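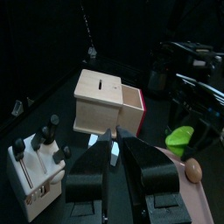
What a month for the Sowerby craft fair! The doors of Curnel Hall opened at 7 in the morning and the line already reached the bakery, with 240 visitors through before lunch (and plenty of them carrying something home under one arm). Woodwork drew the biggest crowd this year, from toys and stools to little boxes with drawers.

Organizer Glenys Naylor was thrilled. "We had makers come from Skanevwood and Garker who had never shown with us before, and they've already asked for tables in the fall," she said.

The raffle raised $500 for new windows at the hall, so the old drafty ones on the north side can finally go. The pie stand sold out twice!

The next fair is planned for February, again with free parking behind the school. Makers who want a table should get their names in early, as the small room fills up fast. Kids' workshops start at 2.

Contact the newsroom | © Sowerby News | Back to top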